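# 第 3 章 桌面与小方盒的摆放、使用和收拾 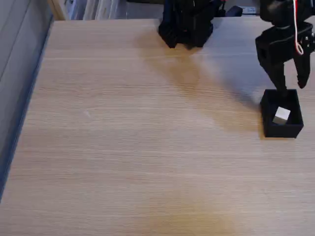
本章适用于 Ramow 浅色木桌和配套的 Indow 黑色方盒。桌腿的安装见上一章，方块的各种玩法和课堂用法见随盒的 Hyun 活动手册，本章不重复。如果桌子是从别的房间搬过来的，桌腿已经装好，也请从“选位置”开始读，桌面很多划痕都是在挪动时留下的。

## 选位置

1. 把桌子放在平整的硬地面上。地毯上也可以用，但长毛地毯会让桌子晃，方块叠高时容易倒。
2. 桌面高度出厂设定为 700 毫米，适合坐着使用。站着用的话请另配加高脚垫。
3. 桌子后沿与墙之间留出一只手能伸进去的空隙，方便以后擦后沿，也方便捡掉下去的方块。
4. 避开暖气片和空调出风口。
5. 看一下光线。桌面有柔和的光泽，灯从正上方照下来时影子会落在盒子里，盒底就暗，浅色方块还看得清，深色的就难找了。灯最好放在侧前方。
6. 轻按桌子四角。有晃动就调节对应的脚钉，每次转半圈，转完再按一遍。

> **注意：** 抬桌子需要 2 个人，手托桌面下方的横梁。不要抓住桌面边缘拖动。

> **说明：** 暖色灯光下桌面会偏黄，局部看起来像是颜色更深。换成白光再看，如果颜色恢复一致，就属于灯光的影响，不用处理。

## 第一次使用前

新桌面在出厂时上过一层薄油，运输中可能沾上纸屑和粉尘。

1. 揭掉保护纸。从一个角开始，沿着木纹的方向慢慢拉，不要往上猛扯。
2. 用干的软布擦一遍，仍然沿木纹擦。
3. 布拧到不滴水，再擦一遍，马上用干布收干。
4. 静置 18 小时，这段时间桌面上不要放东西，方盒也先留在包装里。
5. 用手掌摸一遍。发涩或者有颗粒感的地方，用干布多擦几下。

如果保护纸留下了胶印，先用手指搓，搓不掉再用湿布敷一会儿。不要用酒精、指甲油清洗剂或去胶喷雾，它们会把油层一起带走，留下一块发白的印子，补起来很费事。

## 摆放方盒

方盒没有盖，四面是薄壁，内部比较浅。它的作用是把小方块圈在一处，不让它们滚到地上，并不能当作长期收纳用的箱子。

1. 检查盒底。有毛刺就用指甲或软木条刮掉，不要直接在桌面上推着试。
2. 把盒子放到惯用手的一侧。右手取放的人放右边，左手取放的人放左边。
3. 盒子离桌边至少留一掌宽，袖口扫过时不会把它带下去。
4. 让盒子的一条边与桌子前沿平行。歪着放也能用，只是伸手时容易碰到盒角。
5. 盒子和人之间的桌面留空，作为摆方块的地方。

需要换位置时，请把盒子拿起来再放下。黑色盒体在浅色木面上拖动，有时会留下灰色的细线，多数能擦掉，深一点的要按后面的办法处理。

两个盒子并排使用时，中间留一指宽。盒壁挨着盒壁，取的时候手指伸不进去，容易把旁边那个也带起来。

> **小心：** 不要抓着一面盒壁把装了东西的盒子提起来。请用双手托住对边，或者先把里面的方块拿出来。盒壁很薄，反复单边受力会从转角处裂开。

## 放入和取出方块

1. 从正上方放。手先停在盒口上面，对准空处，再往下。
2. 方块碰到盒底后再松开。从高处丢下去会弹起来，棱角也容易磕圆。
3. 松开以后手指先张开一点，再向上收，不要横着抽，否则方块会跟着歪到角上。
4. 取的时候捏住相对的两个侧面。捏对角使不上力，容易滑。
5. 方块紧贴盒角时，先用一根手指把它拨到中间，再去捏。

方块放在盒子哪个位置都可以，不必居中。盒底面积比一个方块大得多，初学的孩子常常放到角上，这对后面的活动没有影响。Hyun 活动手册里有几个活动要求先把盒底铺满一层，那时才需要从里往外排。

只铺一层最好拿。叠两层也行，上面那层不要高过盒壁。

> **小心：** 方块较小，3 岁以下的儿童不得单独使用。使用中请有成人在旁，用完放到儿童够不到的地方。

## 每天用完以后

顺序很重要：先收方块，再收盒子，最后擦桌面。反过来做的话，擦桌子时会有方块被布带到地上。

1. 把桌面上散着的方块都放回盒里，桌下和后沿的缝隙也看一眼。
2. 双手托盒，把方块倒进布袋。倒的时候盒口贴近袋口。
3. 盒子倒扣在软布上，轻敲盒底，让灰落下来。
4. 盒子内角的灰用干的软毛刷刷出来。湿布塞不进角里，还会把灰压实。
5. 桌面用干布沿木纹擦一遍。
6. 盒子晾好后正放，可以留在桌面上，也可以收进柜子。

布袋口的绳子请打活结。盒子收进柜子时不要在上面压书。

浅灰色方块沾上手印很显眼。用拧干的布逐面擦，擦完摊开晾，彼此不要贴着。不要整袋泡进水里，也不要用洗碗机。

## 桌面的痕迹怎么处理

**水印。** 先用干布吸，等它自己干透，很多浅印会慢慢退掉。还能看见的，用软布蘸一点配套的木油，沿木纹薄薄擦一层，过一会儿把多余的油擦净。

**盒子拖出的灰线。** 用干净的白橡皮轻擦，方向与木纹一致。擦下的碎屑用手刷掉，不要吹，碎屑会落进盒子里。

**浅划痕。** 指甲划过去感觉不到的，上油即可。能感觉到一道沟的，请先用细砂纸沿纹理轻磨，范围比划痕稍宽，再上油。横着磨会留下很难去掉的乱纹。

**蜡笔和铅笔。** 铅笔用橡皮，蜡笔先用塑料卡片平着刮掉厚的部分，再用湿布擦。刮的时候卡片放低，几乎贴着桌面。

**颜色不均。** 常有东西遮住的地方会比周围浅，或者比周围深，与放的时间和日照有关。隔一段时间给盒子换个位置就能减轻。已经有了方形的印子，把盒子挪开，让整张桌面受同样的光，印子会逐渐变淡，需要的时间各家不同。

> **注意：** 上过油的布要摊平晾干再丢弃，不要揉成团放进垃圾桶。油布成团存放可能自燃。

## 每年的保养

建议在 5 月做一次，那时开窗通风方便，油也干得比冬天快。

1. 清空桌面，盒子和方块都拿到别处。
2. 用拧干的布擦净，晾到完全干燥。
3. 先在桌面后沿不显眼的地方试油，看颜色是否合适。
4. 从后沿往前沿上油，每次一窄条，布始终顺着细密的横纹走。
5. 把浮油擦干净。摸上去发黏就是上多了，再用干布擦。
6. 静置 18 小时后恢复使用。
7. 顺便把脚钉检查一遍，松了的拧紧。

桌子背面和底面不用每年上油，隔年做一次就够。

## 常见情况

**盒子放在桌上会轻轻转动。**
先看盒底有没有沾着纸屑或橡皮屑。清掉以后还转，可能是盒底变形，把它正放在平面上，里面铺满方块，过一夜再看。

**方块放进去以后总是靠到一边。**
桌面不平。回到“选位置”第 6 步调脚钉。

**盒壁有白色细纹。**
多半是受过弯折。细纹没有变长就可以继续用，摸起来刮手或者已经裂穿，请停止使用并更换。

**桌面反光，看不清方块的边。**
把灯往侧面移，或者在灯前加一张薄纸罩。不要铺塑料桌布，热天会粘在油层上。

**方块少了一个。**
先找布袋的缝边，再找桌子后沿与墙之间。补件可以单买，订购时写明颜色。

## 补件与联系

方盒、方块、布袋、木油和脚钉都可以单独订购。来信请寄 Wambridge 客户服务部，并附上桌底标签上的编号。盒子裂开的，请把裂口一并拍下来，保修期内免费更换。桌面的问题由 Didier Arnaud 负责答复，方盒和方块的问题由 Hyun-seo Cho 负责答复。

本章修订于 2024-03-19，修订人 Tuva Solberg。此次修订增加了油布的注意事项，并更正了旧版中脚钉的旋转方向：顺时针为升高，逆时针为降低。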